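Visit Report: Open Day at the Haddad Automation Lab, Grastmont
Introduction to Robotics, Unit 3
25 April 2018

1. Purpose of the visit

Our class went to the Haddad lab in Grastmont for its spring open day. We were asked to watch at least one live demonstration, take notes on how the robot was set up, and write up what we learned for our own arm project. The bus left school late, so we missed the welcome talk and went straight to the demonstration hall. We were there for 2 hours.

2. What we saw

The hall had 11 stations. Most of them were run by students from the college at Irkent, and a few belonged to the lab itself. My group stayed longest at the pen handling station, because our own project also deals with small, thin objects.

The task sounds simple. The arm has to take hold of a pen by the barrel, lift it, and put it in a holder. The student running the station said that thin objects are harder than boxes because a small error in the position of the fingers is enough to miss the object or push it away. She also said the pen can turn in the grip if the fingers close at different times. 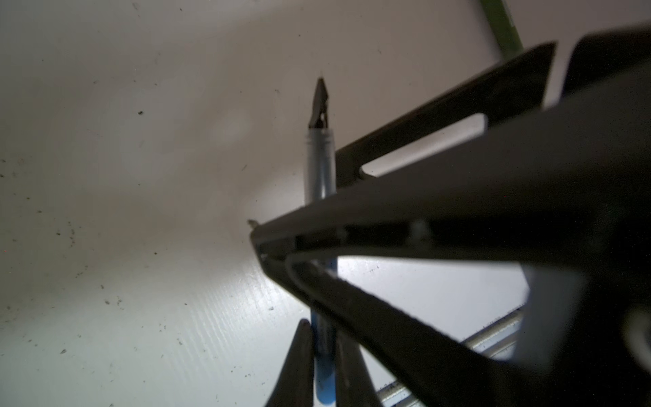

The arm has a small camera mounted near the gripper. We asked why they did not use only a camera above the table. The answer was that the arm itself blocks the view from above at the moment when it matters most. The wrist camera stays close to the fingers, but the gripper covers a large part of its view and the parts can look almost black when the light comes from behind them. The team had spent most of April changing the lamps for this reason.

They told us they had logged 160 attempts before the open day and that 37 of them failed. Most failures were in the approach and only a few happened during the lift. They keep a written log with the reason for each failure. We do not do this yet.

3. Other stations

We also saw a sorting belt and a mobile base called Brolurthorpe that followed a taped line on the floor. The belt was stopped for repairs during part of our visit, so our notes on it are short.

4. What we will use

Our group will move our camera from the stand to the wrist and test it with one lamp and then with two. We will start a failure log in the same style. We also plan to slow the arm down for the last part of the approach.

One question was left open. We did not find out how the gripper force is set, and we have sent that question to the lab by email.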